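Subject: Re: [walville-tools] Short screwdriver for cabinet hinges
To: walville-tools list

On the hinge question from last month, I went with a stubby. A full-size driver won't fit between the hinge plate and the shelf pin in the Kisbridge cabinets, and I have 26 doors to adjust before the kitchen at the hall reopens in January. The one I settled on has a fat black handle with rows of yellow dots for grip and a yellow cap on the end, so it is easy to find in the bag.
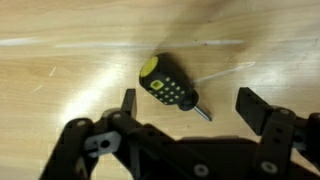
On the list last month it was put differently:

> A stubby is fine for a few doors but you lose torque, and your
> wrist will know it after an hour. I would use an offset driver
> and keep the stubby for final adjustment. Check the tip size
> first. Most of the stripped screws I see come from a tip one
> size too small.

Agreed on tip size. I don't own an offset driver, and the screws on these doors only need a quarter turn or so. If anyone in Walville has one to lend, I can pick it up any evening after 6. I also need roughly 300 hinge screws if somebody has a box left over.

Yagi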